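Search this forum
Search titles only
Advanced search

Home | Forums | New posts | Plants & Suppliers | Members | Log in

Barbieri expansion in Westell — anyone believe the 200 jobs?

tailgate_lou
So the announcement finally came out. Barbieri is putting a second line into the Westell plant to build battery trays, and the county is calling it a "generational commitment." 200 jobs. I read the whole release twice and the word "new" never shows up next to the word "jobs." It says the project will "support" 200 positions. I work two exits down from there and I've seen "supported" mean the people already on the payroll plus the guy who fills the vending machines.

Has anyone seen the agreement itself, or just the press stuff?

mill_rat
Only the summary in the county packet. It's a property tax break for 10 years, with a review halfway. The summary doesn't say what gets reviewed.

pressline2
You guys would complain if they handed out free trucks. The plant was on the closure list a few years back. Now they're adding a line. That's good news for anybody who lives here, and I'd rather have a company getting a tax break than an empty building paying nothing.

tailgate_lou
I never said it was bad news. I said I want to know what the number means. And who saw this closure list? I've heard about it for years and never met a person who read it.

mill_rat
Same packet, page with the headcount table: 127 hourly at Westell today. If the commitment is 200 total, that's 73 new. If it's 200 on top, that's a whole different deal. The table has a footnote that sends you to an attachment, and the attachment isn't posted.

corduroy_dan
Called the county office about the attachment. Was told it's "under commercial review," whatever that is. Asked when it would be out, got "probably June." The vote is before then, as far as I can tell.

pressline2
Every one of these deals has confidential parts. Suppliers don't want competitors reading their line rates. It doesn't mean somebody's hiding a body.

corduroy_dan
Line rates, fine. Headcount isn't a trade secret. They print it in the newspaper when it's going up. 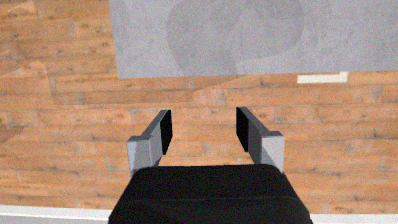
mill_rat
Pressline2 asked for a comparison, so look at Faria. Same kind of deal, same kind of language, one county over. They promised 200 too, funny enough. Peak was 94, and they kept the whole tax break because the contract said "use reasonable efforts." I'd want to see those three words crossed out before anybody votes yes here.

pressline2
I didn't ask for a comparison but ok. Faria made exhaust parts and lost its main customer. Barbieri has orders. You can't blame a contract for that.

mill_rat
I can blame a contract for paying full price on half the goods.

sunroof_sal
Lurker here. My question is about the local suppliers. The release says the "regional supply chain will benefit" and names exactly one company, Flulumine, for the coatings. Does Flulumine even have a shop around here? All I can find is a mailing address in an office park.

tailgate_lou
They lease part of the old carpet warehouse. I've driven by and there's a sign, that's all I can vouch for. Could be a full coating line in there, could be a desk and a phone.

pressline2
It's a real shop. My brother-in-law quoted them on ductwork last year and it was a big job.

sunroof_sal
Did he get the job?

pressline2
No. Still a real shop.

corduroy_dan
OK, that's fair, and it's more than I had. I'd still like to see purchase commitments in writing. "Will benefit" is a forecast, and it was written by the people asking for the money.

pressline2
What would make you people happy? Serious question.

mill_rat
Post the attachment. Say whether it's 200 new or 200 total. Put in a clawback that kicks in by headcount — actual payroll, checked every year. Do that and I'll go to the meeting and clap.

tailgate_lou
What he said. Plus wages. The release says "competitive" and I've applied for enough competitive jobs to know what that pays.

pressline2
I'd sign up for the clawback part. I don't think it needs to hold up the vote though. You stall these companies and they go build it somewhere else.

corduroy_dan
They always say that. They've already poured the pad behind building two, go look at it from the frontage road. Nobody pours concrete for a place they might skip.

sunroof_sal
Meeting is 6:30 pm in the annex, not the main building. Public comment sheet closes before it starts, so get there early if you want to talk. I'm going to ask about the attachment.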